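13th September

I moved my notes archive off the old sync service this week. The archive holds 2,524 plain text files, most of them short, and the export took longer than the import.

The first pass went through Premix, a small converter that rewrites front matter. It handled tags correctly but flattened nested folders, so 200 files landed in one directory with clashing names. Version 2 has a flag for this. The default is off.

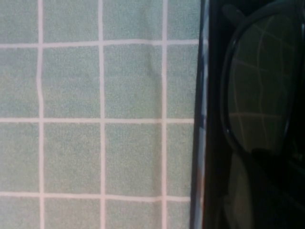 I deleted the output and ran it again with the flag set. Dates were the next problem. The old service stored them in local time with no offset, and Premix reads them as UTC. Anything written late in the evening moved to the next day. A short script fixed all but seven files, which I edited by hand.

Search now runs on Fillness. Indexing is fast, and queries with quoted phrases work as documented. Partial words do not — you have to add the wildcard yourself.

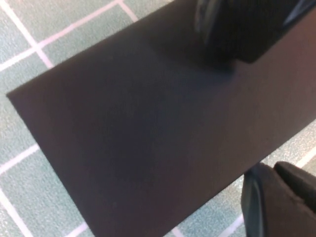 *Dark gray board, close up.*

Next is backup. I plan to test Andness with a nightly snapshot and keep the old account open until December. If a restore gives me identical checksums, I'll close it.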